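How to pitch your EP to a small hip-hop label (and what to ignore)

Most guides on this promise you a deal. I doubt it. A small label like Dender might get 100 demos in a week and play the first verse of ten.

1. Cut it down
Send two tracks. Your mate says all seven are essential -- your mate isn't listening to 50 strangers before lunch.

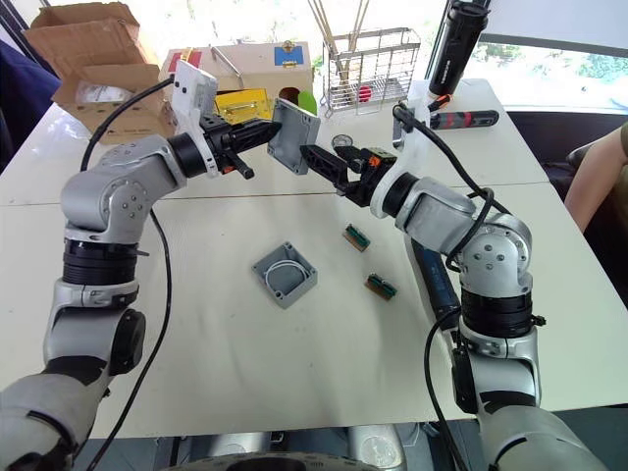
2. Check the credits
Write down who made each beat and whether you've paid them. "He's cool with it" isn't a licence. Get an email at least.

3. Be wary of paid plugging
Zurgate and the like will send your link to a list of blogs for a fee. I tried it in October and got 70 plays, most of them under 10 seconds long. Draw your own conclusions. 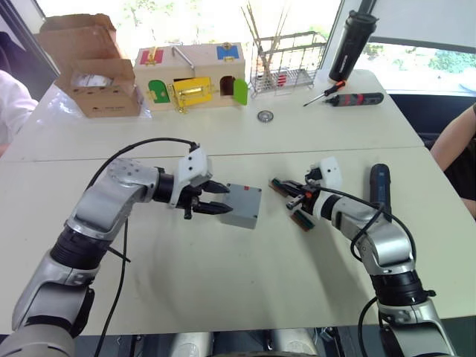 Kenna Chisholm reckons I'm too hard on pluggers, and says one got her single a slot on local radio. Fine, but she already had a following from gigs, so I'd want to know which of the two did the work.

4. Write a short email
Name, town, one link, one line about the sound. Leave out who you've "been compared to". Don't attach files.
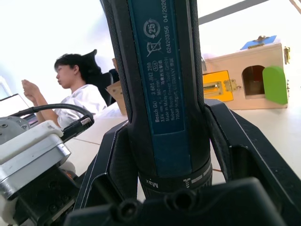
Then wait three weeks and chase once. If a label asks you for money at this stage, walk away, whatever they call it. "Mastering contribution" is the one I keep hearing.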